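Spent the afternoon at the Dridano open day over in Brurness and my feet are killing me, but I want to get this down while I still remember it all. Bear with me, it'll be a few posts.

It's in the old Tierney biscuit works, built in 1941, and my nan packed shortbread there for years, so I was half there to be nosy about the building. Lovely big windows still. The car park is a disgrace.

Treasa Keogh showed our group round and she was an absolute gem — answered every daft question, including four of mine. She said they'd had 76 people sign up for the day and you could tell, the queue for the kitchen table demo went right back to the stairs!

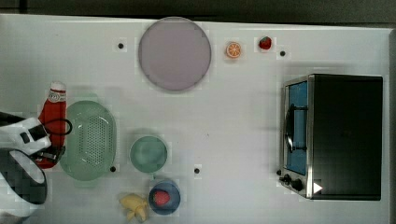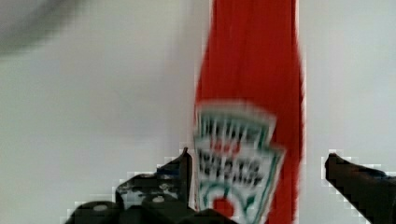
I'd expected something out of a car factory, all speed and sparks, and it's much gentler than that. Treasa told us they've logged 3000 goes at kitchen jobs so far, and they keep the clumsy ones as well as the good ones. I found that rather comforting, as someone who drops a mug a week.

Peadar Ó Briain gave the talk afterwards. 39 slides, which sounds like a punishment, but he's very funny and he took questions all the way through. A lad from Cletthorpe who can't have been more than ten asked if it could do his packed lunch. Peadar said "not before you can" and the whole room went.

Tea was free, cake was two pounds (lemon, bit dry, I had seconds).

They're doing another one in June and I've already told my sister she's coming. Wear flat shoes and get the bus if you can.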